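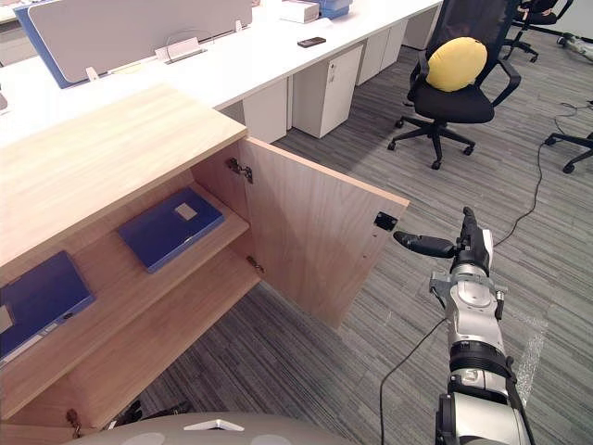
Notebook, January, started 10.40

Cabinet task, second round of the new split-policy method. Very pleased with how this is going!

Background for Sugeng, who was away: the old single policy learned the whole job in one go (open door, get file, put it on top) and it kept muddling the end of one stage with the start of the next. Şükran's idea was to train 2 small policies, one for the doors and one for the files, with a little switch network deciding who drives. We kept the same 600 demonstrations and just cut them at the handover. No new data at all, which is the bit I love.

1. Doors

Thumb goes in behind the free edge, near the latch plate, and the hand sweeps outwards. The new policy comes in lower than the old one and with the fingers up, out of the way. Gilang thinks it picked this up from Farah's demos, as she always did it like that and the rest of us used our fingertips. I had expected the mix of styles to average out into mush, but it seems to commit to one. Want to check this by dropping her demos and retraining.

Wrist torque limit left at the Bresero default. Tried it softer before coffee and the hand just slid off the door, so back it went.

2. Files

This is the stage I was worried about. A lever-arch file is heavy, shiny and awkward, and the spine gives you a finger hole which the policy mostly ignores. It likes to put the fingertips against the edge and keep the thumb below the counter line. Wilfredo wants a penalty for that thumb position in case it catches the wood. I'd leave it alone until we see it catch.

Glare on the plastic still bothers the pose estimate, worst towards the corners. The Ondard filter helps a bit.
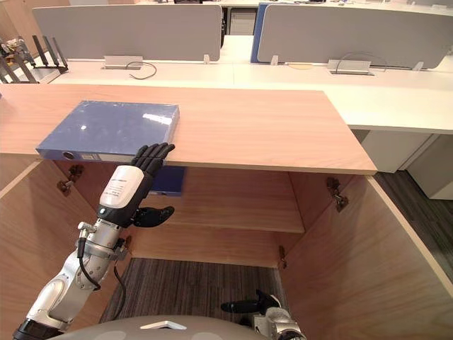 3. The switch

Handed over early twice in 15 runs, both times with a door only partly open. Every other handover was clean, and the old policy never managed a morning like that. Farah suggests feeding the switch the last 2 seconds of joint positions as well as the current image. Easy to add, so I'll do it tonight on Chiu if the queue is short.

To do
- retrain doors without Farah's demos
- log thumb contact force (Wilfredo)
- Şükran to send me her cut points, mine differ from hers on the slow demos
- ask Gilang where the spare wrist cable went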